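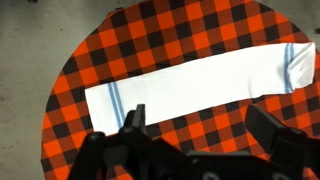
Chapter 3
Table Linens and Kitchen Towels

Most of the cloth in a dining room or kitchen is plain, square-cornered, and easy to care for, yet it takes up more of a housekeeping worker's day than any other kind of supply. It has to be sorted, washed, dried, folded, and put back where the next shift can find it. Folding is the step where new workers lose the most time. A kitchen towel is usually folded lengthwise first, into a long strip like the white one lying across the orange and black checked tablecloth, and the strip is then folded again from the ends. If the towel has a striped border, as this one does in blue, the stripes near each end give you a line to match. A crease or a rumpled end should be smoothed by hand before the next fold, or it will be pressed into the finished stack.

This chapter covers the two groups of linens you will handle most often, table linens and kitchen towels. Table linens include cloths, runners, and napkins. Round cloths are treated separately in Section 3.2 because they have no corners to work from.

The examples come from the Usstead guest house, where Hatice Yüksel ran the linen room for 30 years. When she took over, the house owned 2,318 pieces and had no written record of where they were kept. Her shelf plan is reprinted at the end of the chapter, with changes made later by Doğukan Ertürk.

Before you begin, review the fabric care symbols in Chapter 2. You will also need a clean table at waist height and several towels of the same size.

Key terms
Border: a woven or printed band near the edge of a cloth
Drop: the length of tablecloth that hangs below the tabletop
Lengthwise fold: a fold that runs parallel to the long sides

3.1 Sorting Before You Fold

Start by separating towels from table linens. Within each pile, sort by size first and then by color.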